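Kisilach Number and Picture Puzzle Tray

Wooden matching tiles for early counting
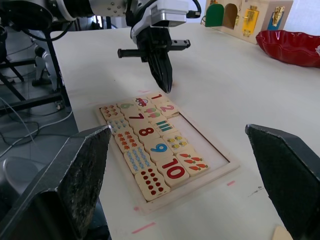 The number tiles and their picture partners in the tray.

We have carried a lot of counting toys over the years, and this is the one I keep taking off the shelf to show people. It's a light wooden tray filled with cream-colored tiles, some printed with a numeral and some with pictures to count. The tiles interlock, so a child who has worked out which picture belongs to which number gets to push the two together and feel them meet. I love it, and I've been selling puzzles long enough to be hard to please!

The 1 goes with a single small car. The 2 goes with a pair of ice-cream treats in pink, green and brown, and that tile is the one most children in our store grab first. Higher up in the numbers the pictures get busier, with small flower shapes, striped bars in green and blue, and rows of little blue dots. A child has to slow down and touch each one, and that is where a lot of the good practice happens.

The numerals are printed in color too. The 8 is big and red, the 6 is green, the 9 is blue, and the 2 mixes red and purple. They are easy to read from across a table, so two children can sit on opposite sides and still play together (one of them will be reading upside down, and they don't seem to mind a bit).

How people use it

Most families start with the low numbers and leave the rest in the cupboard. Put out 1, 2 and 3 with their pictures, mix them up, and let your child sort it out. Add another pair when those get easy. There's no hurry to reach the end.

Hongmei Xiong teaches the youngest group at Bai and bought her first tray from us in September. She lays the picture tiles face up on the rug and hands each child a numeral to carry around until they find its match. With a larger group she hides the numerals around the room first. I tried that version at home with my nephews and we were at it for most of a rainy afternoon - they wouldn't let me stop.

Older children can use the tiles in other ways. Ask for the two pictures that make ten when you count everything on both. Line up the numerals backward. Pull one tile out while eyes are closed and ask which one is gone. That last game works surprisingly well with grandparents.

Packing it away

The tiles go back into the tray in rows, and putting them away is a puzzle of its own. I like to keep the rows in number order so a missing piece shows up right away. Store the tray flat if you can. If it has to stand on its edge, slip it into a cloth bag first or you will be picking up tiles from the bottom of the closet.

Care

Wipe with a slightly damp cloth and dry right away. Don't soak the tiles or put them in the dishwasher. Keep the tray off radiators and sunny windowsills. Small marks from pencils usually come off with a soft eraser, but go gently over the printed parts.

Details

Item number: 388
Type: number and picture matching puzzle with tray
Tiles: wood, printed
Weight with packaging: 43 oz
Suggested players: 1 to 4
Sold by: Uker
Ships from: our Ponon warehouse

Stock and orders

The new batch arrived on 05/12/2019 and all sizes of order are open again. We've now sent out almost 3000 of these trays, to homes, preschools and a few very happy waiting rooms. Orders placed before noon normally leave the warehouse the same day.

Schools and libraries can order on an invoice. Write to Sutrisno Santoso at the order desk with the number of trays you want and the delivery address, and he'll send a quote. If you are ordering for several classrooms, tell him how you'd like the boxes labeled - it saves a lot of carrying around at your end.

Lost a tile? Send us the numeral or a short note on the picture and we'll look in the spares drawer. We can't promise every one, but the drawer is pretty full at the moment. Please include the item number.

Goes well with

Kisilach Counting Cord
Kisilach Big Floor Numbers
Uker cloth storage bag, medium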